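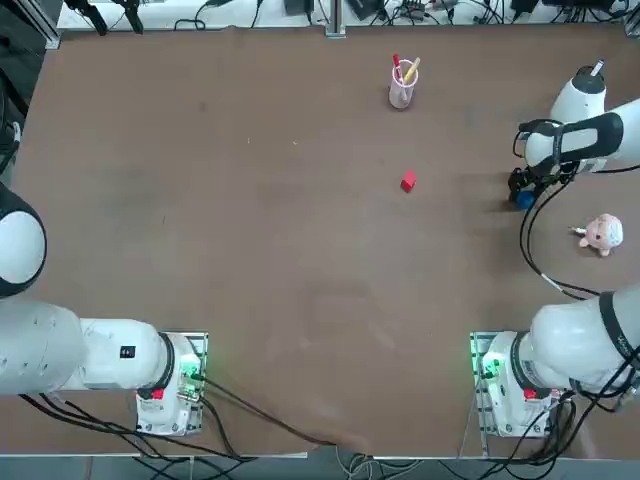 Mitmachen beim Tag der offenen Werkstatt: Wir suchen Menschen, die schlechter greifen als sie denken

Im April macht Arnia wieder die Türen auf. Letztes Jahr kamen fast 200 Besucherinnen und Besucher, von denen gefühlt die Hälfte wissen wollte, ob der Roboter auch bügelt. Er bügelt nicht. Er räumt einen Tisch auf, in einem Tempo, das Eltern von Teenagern bekannt vorkommen dürfte.

Für die Vorführungen suchen wir Leute, die sich ans Steuer setzen, und Leute, die dem Publikum erklären, was die am Steuer gerade treiben. Vorkenntnisse sind keine nötig. Wer beruflich mit Industrierobotern zu tun hat, darf sich auch melden, muss aber damit leben, von einer Zwölfjährigen geschlagen zu werden.

Was zu tun ist

Am Steuer: Sie führen zwei Arme über eine Tischplatte und bewegen damit Kleinkram, also Würfel, Filzstifte, ein Plüschtier. Die Stifte sollen in den Becher, der Becher soll stehen bleiben. Das Plüschtier ist erfahrungsgemäß der schwierigste Kollege.

Am Publikum: Sie stehen neben dem Tisch, beantworten Fragen und halten Kinderhände von den Kabeln fern. Die häufigste Frage lautet »Darf ich auch mal?«, die zweithäufigste »Was kostet der?«. Auf die erste heißt die Antwort ja, für die zweite schicken Sie die Leute zu Samran Wattanapong, der sich darauf freut.

Eine Schicht dauert 3 Stunden, Pause inbegriffen. Vorher gibt es eine Einweisung von 2 Stunden bei uns in der Halle am Cindport, Eingang Hofseite. Die Klingel dort geht, man hört sie drinnen nur nicht. Bitte klopfen.

Was Sie mitbringen

Mindestalter 16, unter 18 mit Unterschrift der Eltern. Geduld. Geschlossene Schuhe. Deutsch oder Englisch, Französisch hilft, weil sich eine Gruppe aus Brarusel angekündigt hat. Lange Haare bitte zusammenbinden, Schals und baumelnde Ausweise bleiben in der Garderobe. Die roten Knöpfe an den Sockeln sind im Notfall zu drücken und sonst in Ruhe zu lassen, auch wenn sie sehr dazu einladen.

Was Sie bekommen

Eine kleine Aufwandsentschädigung, die Fahrkarte, ein T-Shirt in einer Größe, die wir zu raten versuchen, und Mittagessen von Bennani nebenan. Die Linsensuppe ist gut. Ein Teilnahmezertifikat stellen wir auf Wunsch aus, es wurde bisher einmal gewünscht.

Wer nur zuschauen möchte, braucht sich nicht anzumelden und kommt einfach ab 10 Uhr vorbei.

Bewerbung

Ein paar Zeilen an Karim Berrada genügen, kein Lebenslauf, kein Anschreiben mit »hochmotiviert«. Schreiben Sie, ob Sie lieber vormittags oder nachmittags kommen, ob Steuer oder Publikum, und Ihre T-Shirt-Größe, dann müssen wir doch nicht raten. Linkshänder bitte dazusagen, wir stellen den Stuhl um.

Bei Fragen zur Barrierefreiheit ebenfalls an Karim Berrada. Die Halle ist ebenerdig, die Toilette leider nicht.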